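3.2 Collection of grasp attempts

Grasp attempts were collected on a single workcell at the Grombridge laboratory over a period ending in August. The collection followed the self-supervised protocol introduced in Section 3.1, in which the policy proposes a planar grasp, the arm executes it, and the outcome is recorded without a human label. The purpose of this stage was to obtain a body of examples in which the arrangement of objects changed gradually between attempts, as would be expected of a bin in ordinary service.

The object inventory comprised small rigid items of household and toy origin, grouped by colour, surface finish and approximate footprint. Transparent items were retained in the inventory despite the poor depth returns reported for such materials in Section 2. Dark items close in value to the bin wall were retained on the same grounds. No object was modified, weighted or marked with a fiducial. Items that had deformed or chipped during earlier trials remained in use until they could no longer be lifted by an operator with two fingers.

Each session began with a draw of objects from the inventory, which an operator released by hand into the bin. The operator did not arrange the objects after release. A session consisted of up to 30 attempts, after which the bin was emptied and a new draw was made. Where an object left the bin during an attempt, it was not returned until the session had closed, and the remaining attempts proceeded with the reduced set. Sessions with very few objects left therefore appear in the data, and we regard them as useful: they contribute a high proportion of negative examples in open areas of the floor, where an untrained policy tends to be overconfident.

Proposals were drawn from a mixture of two sources. For the first 1000 attempts, the grasp centre was sampled uniformly over the reachable floor and the wrist angle was sampled independently. Thereafter the centre was sampled from the output of the current Mokeck model, with a uniform component kept in the mixture to preserve coverage near the walls and corners. The model was retrained after every 500 attempts. In all, 2614 attempts were logged.

Outcome labels were assigned by comparing images taken before and after the lift, together with the finger position at the top of the trajectory. Disagreement between the two signals was resolved by manual review, following the procedure of Weerakoon. Attempts that ended in a protective stop were kept in the log with a separate code - they were excluded from training but are counted in the totals above.

Figure 3 shows the workspace with the gripper inside the bin. The sloping divider confines the objects to the larger front compartment. Wear on the divider and floor was left untreated throughout the collection, and neither surface was repainted or masked in the images supplied to the model.
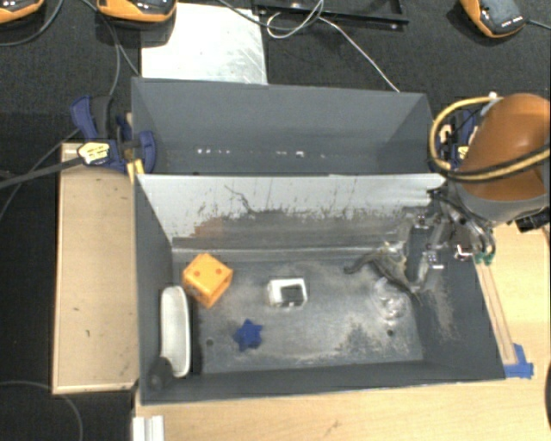

Figure 3. Workspace during collection. Small objects of differing shape, colour and transparency lie in the front compartment of the bin, with the gripper entering from the upper right.

Two limitations of the procedure should be noted. The viewpoint was held constant, and the resulting model cannot be assumed to transfer to a bin observed from another angle without further data. In addition, the release of objects was performed by a small number of operators, whose habits may have introduced a bias in where objects came to rest. Debashish Saha examined the latter effect on a subset of sessions, and the analysis is given in Appendix B. A comparison with the Brarko baseline, trained on the same log, follows in Section 4.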